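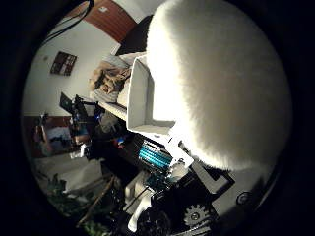 White fluffy item next to an open white box, from the Retlow packing set.

Retlow: packing soft things into boxes

README

Hello, and thanks for picking this up. Retlow is a small collection of pictures and notes about putting soft, fluffy and generally squashy things into cardboard boxes. It grew out of a shared folder I kept while I was helping Titilayo Anozie sort out the packing at Flondlow, and at some point the folder got big enough that other people were asking for it, so now it has a name and a README like a proper grown-up project.

I'm Asabe Garba. I look after the folder, I wrote most of the notes, and if something in here is muddled it's probably my doing.

What's in it

There are 235 entries. Each one is a picture plus a little text file with the same name. The text file tells you what sort of soft item it is, what sort of box, and whatever I or Ifeanyi Haruna felt like writing down on the day. Some notes are one line long. Some of Ifeanyi's go on for a page, mostly about tissue paper (he has opinions, and I've left them all in).

The entries are split into 7 folders by the kind of item:

cushions
throws
fluffy
knitted
padded
toys
odds

The one at the top of this page belongs in "fluffy", which is my favourite folder and also the most annoying one to label. More on that further down.

The text files

Every text file has the same fields, in this order:

item – plain words for the thing being packed
colour – the main colour only, so "white" and never "ivory" or "oatmeal"
box – colour and whether it's open or shut
place – inside, partly inside, beside, or not clear
notes – anything else, free text

For the picture up top, the file reads:

item: fluffy
colour: white
box: white, open
place: beside
notes: rounded top, wisps all along the outline. Don't guess what it is.

That last bit is an instruction to myself as much as anybody. When we started, I wrote "cushion" against every round fluffy thing I saw, and Ibrahim Ekwueme very kindly sat down with me one Thursday and went through the lot asking how I knew. Mostly I didn't! A fluffy white dome could be a cushion, or a rolled-up rug, or the back end of a very large toy. So the rule now is that if you can't tell from the picture, the item is just "fluffy" and you move on. If you see one I've missed, please send it my way.

Why "place" matters

People skip this field and then write to me about it, so I'll have a go at explaining. Soft things don't sit in a box the way a mug or a book does. They bulge over the rim, they lean on the outside, they hide the very edge you need to see. A picture of a big furry lump against an open box might look like it's halfway in at first glance. If it's up against the side, that's "beside", even when it's touching. "Partly inside" is only for things that clearly cross the rim. "Not clear" is perfectly respectable and I wish more people used it.

Whatever you do, don't fill in "place" from what you think was about to happen. A thing next to a box may be waiting to go in, or it may have just come out, and the file isn't the spot for working that out.

A few words on packing fluffy things

This isn't strictly part of the data, but people ask, and I'd sooner have it written down once. Most of this is what we settled on at Flondlow after a good deal of grumbling.

Pick a box that looks slightly too small. Long pile squashes down a surprising amount when you lean on it, and a roomy box lets it shuffle about and arrive looking like it slept badly. Line the box first if it's plain white card inside, and check the flaps for tape, as fluff and parcel tape should never meet. I lost most of a morning in March to one strip of brown tape and a furry throw, picking it out with tweezers.

Press the air out slowly with flat hands, starting from the middle. Turn the pile inwards if the thing folds. If it doesn't fold, put it in on its side and let the top corners fill themselves out, then close two flaps, wait a minute, and close the other two. Up to 2 items in one box is fine if they're the same colour. White with anything else is asking for trouble – the white one always comes out wearing the other one.

At the other end, give it a shake and leave it out overnight before you decide it's ruined. Titilayo swears by a hairbrush. I use my fingers and get there in the end.

Known problems

Some of the "knitted" folder really ought to be in "throws". Darius Pētersons has been moving them across bit by bit, so file names in those two folders may change between versions. If you need them to stay put, keep your own copy.

White on white is hard going. A pale fluffy thing against a white box can be a struggle to tell apart on a small screen, especially where the two meet. The entries I found tricky have the word "pale" in the notes, so you can search for that and pull them all out together.

There are hardly any dark items. We packed what we had, and what we had was mostly cream, white and grey. Please don't take the mix of colours here as a picture of what's in people's homes in general.

The "odds" folder is a mess. It has an ironing board cover in it. I'm leaving it.

Versions

Version 2 is the one you've got. The first version had a "size" field with small, medium and large, and no two of us agreed on what large was, so it's gone. If you still have old text files with a size line in them, delete the line and they'll match the new ones.

Using it

Help yourself. Copy it, cut it up, use the notes for your own packing sheets. If you pass it on, keep this README with it, and say so if you've changed any of the labels so that people don't come to me about them. The folks at Olaniyan have been using the "fluffy" and "throws" folders to test out their box sizes and sent back a nice long list of corrections, nearly all of which are in.

Sending in corrections

Tell me the folder, the file name, the field, and what you think it should say. A sentence on why is handy but you don't have to. I go through them when I've got a free evening, and Ibrahim looks over anything to do with "place". New pictures are welcome too, particularly of dark things, and particularly of anything padded, as that folder is looking thin.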